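Homico open afternoon, August

I had signed up for the Homico open afternoon mostly to see the Bonine kit, and I'm so glad I went! The demos were in a cafe-style lounge, sofas and all, and you could sit down and have a proper go yourself. Bonine is a pair of hand-held grippers with a camera on each. You do a chore with them in your hands, and the recording goes toward teaching a robot arm the same chore.

I started with picking up a water bottle, which sounds like nothing. My first tries were clumsy (I squeezed far too early), but after 4 or so goes my hands got the idea and I stopped thinking about the tool at all.

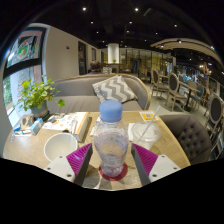

Kadlec, who make the finger pads, had a table of spares by the door, and swapping a set took me less time than finding my glasses. I loved that. The grip is a little wide for small hands, though, and my wrist was tired by the end of my 29 minutes.

Then there's Trindia, the service side. You send in your recordings and they sort them, throw out the bad ones and send back a cleaned-up set. The starter plan covers 1,000 clips and the next one up 2,000. I asked what counts as a bad clip and got a long, very good answer about fumbled grips and hands that move too fast.

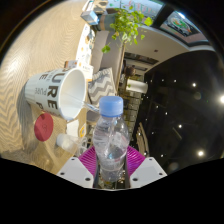

I went back for a second turn before closing, of course, and tried going slower. Much better! I still want to know how the pads hold up after a few months, and whether a smaller handle is coming. The kit can be borrowed for a week, so my name is on the list.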